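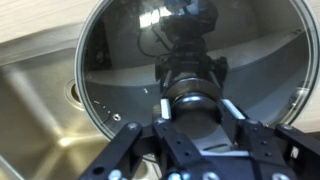
Print | E-mail
Home | Products | Care | FAQ | Contact

Questions about hard water and limescale

What is limescale?
It is the chalky layer left when hard water is heated or dries out. It is mostly calcium carbonate and does no harm if swallowed.

Is Batden water hard?
In most streets, yes. Homes above Ovetti Road get softer water from the old reservoir — the postcode list has the details.

How often should I descale my kettle?
Every 6 weeks if you use it daily. If you have a filter jug, every three months will do.

Can I use vinegar?
Yes. Mix equal parts white vinegar and water, leave for an hour and rinse twice. Do not use it on marble or other natural stone.

How long does a filter cartridge last?
The standard one treats 100 litres. The large one treats almost 1000, but does not fit jugs bought before the lid was changed.

Do you test water samples?
Yes, free of charge. Bring a clean jar filled from the kitchen cold tap and ask for Zinash Tamiru at the counter before 4 pm. Results take two working days.

Print | E-mail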